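How Does a Story Become a Book in a Store? 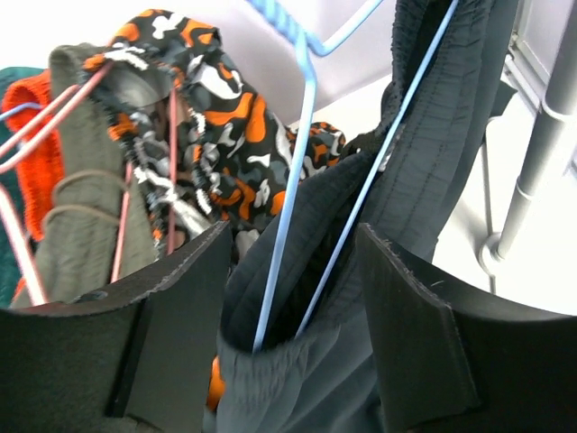
Dark gray fabric between two black gripper fingers.

A writer finishes a story. It might be on a computer or in a stack of notebooks. It is not a book yet. A finished story that has not been printed is called a manuscript.

Who reads it first?

The writer sends the manuscript to a publisher. A publisher is a company that pays to have books made and then sells them to stores. Some publishers are big and have offices in many countries. Others are small. Wasenon Books is a small one, with 2 people in the office.

Last August a writer named Lâm Tạ sent Wasenon a long adventure story called The Ferry to Omex. Both people at Wasenon read it and liked it, so they asked to publish it. Lâm Tạ signed a contract. A contract is a written agreement. This one says what the publisher will do and how much money the writer gets for each copy sold. That money is called a royalty.

What does an editor do?

An editor reads the story slowly and writes notes for the author. A note might say, "Vashisht has a brown horse in chapter one and a white horse in chapter six. Which is it?" The author fixes the mistakes and sends the story back. This can happen several times.

After that a copy editor checks the spelling and the commas. Last comes the proofreader, who looks at the pages just before they are printed. Small mistakes still get through sometimes. You may have found one in a book at home.

Who makes it look like a book?

A designer picks the letters, called the typeface, and decides how wide the margins will be. The designer also plans the cover. The picture on the front may be drawn by an illustrator, and the words on the back are called the blurb.

The Ferry to Omex has 40 short chapters. When the designer was done, the last numbered page was 363. If you turn that page over, the other side is blank. Every sheet of paper has two sides, so the last side sometimes has nothing on it.

How is it printed?

The publisher sends the files to a printer. Here the word printer means a whole company with very large machines. The printer for this book is in Skirndale.

Many pages are printed on one big sheet. The sheet is folded again and again until it is the size of a book, and the edges are trimmed so the pages open. The folded bundles are called signatures. They are stacked in order and glued or sewn together, and the cover goes on.

All the copies made at one time are called a print run. The first print run of The Ferry to Omex was 2000 copies.

Where do the books go?

They are packed in boxes and taken to a warehouse. Stores and libraries order the copies they want. Each book has a bar code on the back, so the store's computer knows which book it is when the clerk scans it.

Words to know

Manuscript: a story before it is printed
Royalty: money a writer gets when copies are sold
Blurb: the words on the back cover
Signature: a bundle of folded pages
Print run: all the copies printed at one time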